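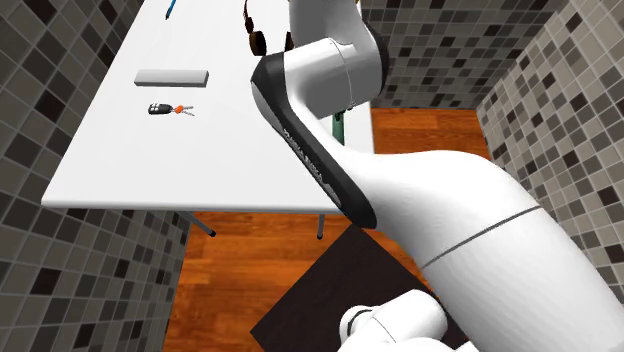 Kilter is a method for training and testing tabletop manipulation policies under changes of viewpoint, developed by the Konstantinidis Laboratory at Lernbridge. It addresses a familiar problem: a policy that performs well from the camera position used in training will often lose accuracy when the camera is moved by a small amount. Kilter renders each simulated episode from several positions and asks the policy to predict the same arm motion from all of them. Some of those positions are deliberately poor. From one of them the arm fills much of the view and hides most of one ear cup of the headphones, while the pen, the gray bar and the small tool with the orange-red center remain in the open. The green object near the right side of the table shows only in the gap beneath the upper arm link.

This gallery accompanies the technical report by Orestis Karras and Kalliopi Deligiannis. All material was rendered in Clirnix, the laboratory's simulation environment. The pictures may be reproduced for teaching and other noncommercial purposes, provided that Lernbridge is credited.

## Scenes and viewpoints

The training set contains 135 object layouts. A layout fixes the position of every item on the table and the starting pose of the arm. Wall and floor textures are assigned separately and are held constant within an episode, so that any difference between two views of the same moment comes from the camera alone.

Each layout is rendered from 16 camera positions. The positions are drawn from a band around the work area, and a position is kept even when the arm covers part of the table. Earlier versions of the method discarded such views. Restoring them had a larger effect on the results than any change made to the network – a finding discussed in section four of the report.

The policy receives one view at a time, with no indication of where the camera stands. During training, a second view of the same moment is passed through the same network, and a consistency term penalizes disagreement between the two predicted motions. The term is switched off for the first 40 passes through the data. Applying it earlier led the network to predict very small motions from every view, which satisfied the term and completed few tasks. 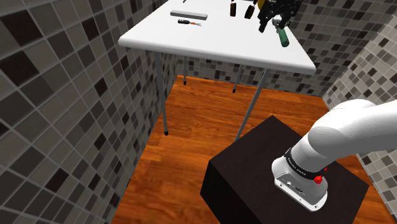

Evaluation was carried out on 281 held-out episodes. In each, the policy was asked to take hold of a named object, lift it clear of the surface and set it down at a target location. Camera positions used in evaluation did not appear in training. An episode was scored as complete only if the object came to rest upright or flat, as its shape required, and no other object had been pushed from the table.

Kilter completed more episodes than the single-view baseline at every camera offset tested. The difference was slight when the camera stood close to a training position and grew as it moved away. Hand tools gave the most consistent results. Thin items lying flat remained difficult for both methods, particularly when the fingers approached along the camera's line of sight.

Two limitations should be noted. The camera is stationary within an episode, and the method has not been tested with one that moves. All results reported to date are also from simulation. Trials on laboratory hardware began in January and will be described separately.

## Use of the material

The layouts, the list of camera positions and the evaluation script are available on request from Kalliopi Deligiannis at the Konstantinidis Laboratory. Requests should state the institution and the intended use. Trained weights are not distributed at present.

Readers who wish to reproduce the renderings will need a current version of Clirnix. Older versions handle shadows under the tabletop differently – the effect is small to the eye but changes the scores. Corrections to the report or to this page may be sent to Orestis Karras.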